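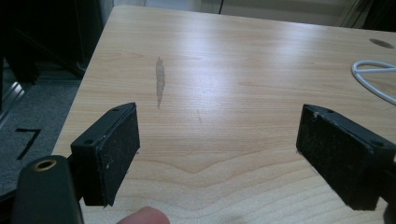 *Hand-held gripper over the wood-grain table, jaws open. Trellach collection, October.*

**Progress report: Trellach demonstration collection, second period**

Prepared for the Gilska program office

## Summary

Collection moved from trial sessions to regular daily recording during this period. We now hold 2000 accepted demonstrations, which meets the target set in the work plan. Of the demonstrations recorded since the last report, 82 percent passed review on the first look. The rest were thrown out or sent back to be recorded again. The first training run on the full set has started and we expect to report results in the next period.

Spending is within the approved budget. One request for a change is at the end of this report.

## Collection

All recording is done with hand-held grippers. An operator holds the tool, does the task at normal speed, and the camera on the tool records the jaws and the work surface. The plan called for four task families:

- picking up a single item and placing it in a tray
- sorting small items into two groups
- folding a cloth once and then again
- wiping a surface

The first two are complete. Folding is complete except for the large cloths, which arrived late from the supplier. Wiping is behind. We rewrote the instructions for it twice, because operators were reading "wipe until clean" in different ways and the recordings ended at very different points. The current version gives a fixed number of passes. Recordings made under the earlier versions are kept in a separate folder and are not counted in the total above.

Sessions run 15 minutes with a break between them. We tried longer ones at the start of the period. Review scores dropped toward the end of each session, mostly from rushed releases and from operators starting the next attempt before the items were back in place. We went back to the shorter length and have stayed there.

Recording was done at two sites. Trellach did most of it. The Prurnbridge office contributed 58 sessions, all of them sorting, and will take on part of the folding work next.

## Surfaces and surroundings

The work plan asked for variety in tables, floors and lighting. Progress here is uneven. Most of the recordings so far come from a small number of tables, and the glossy wood top in the picture is used more than we would like. Its finish throws back a wide band of light, and in the early trials the model had trouble finding thin or pale items where they crossed the reflection. We have decided to keep those recordings in the set. A kitchen or office where the system is used later will have shiny surfaces too.

We do not clear marks, scratches or cables from the tables before recording, and we do not hide what is on the floor or against the walls. Operators are asked only to keep the space they need for the task. This was agreed with the program office at the kickoff and we have seen no reason to change it.

Two matte tables and one dark one have been ordered. Prurnbridge will record on its own furniture.

## Equipment

The grippers have held up well. Points to note:

- The soft pads on the jaws pick up dust and lint. It shows in the recordings but we have found no effect on grip so far. Pads are now brushed at the start of each day and replaced when the surface begins to lift.
- One tool developed play in the left jaw. It was taken out of use and repaired in house. Demonstrations recorded on it in the two days before the fault was found were reviewed again, and most were kept.
- Operators' fingers sometimes come into view at the bottom of the picture. Review does not reject a recording for this unless the hand covers the item or the pads. A small guard was tried and dropped. It made the tool awkward to hold.

## Review and labeling

Gallegos took over first-pass review partway through the period. The handover took longer than planned. Their reviewers were at first rejecting any attempt with a pause in it, and we had to restore a batch that should have passed. A short written guide with accepted and rejected clips is now in use, and both teams check the same sample of recordings every two weeks to see how far their decisions agree.

Common reasons for rejection were dropped items, an incomplete final placement, and recordings stopped too early. Start and end points are still marked by hand.

## Problems and open items

Wiping remains the main risk to the schedule. If the new instructions hold, the shortfall can be made up without extra staff.

Storage at Trellach filled faster than expected and recording stopped for one afternoon while older files were moved. Files now move overnight.

## Plan for the next period

- finish wiping and the large cloths
- begin folding sessions at Prurnbridge
- bring the new tables into use and record the completed task families on them
- report results from the first full training run, with separate figures for glossy and matte surfaces

## Request

We ask for approval to move unspent travel funds to storage and replacement pads. The total budget does not change. A revised table is attached to the financial statement.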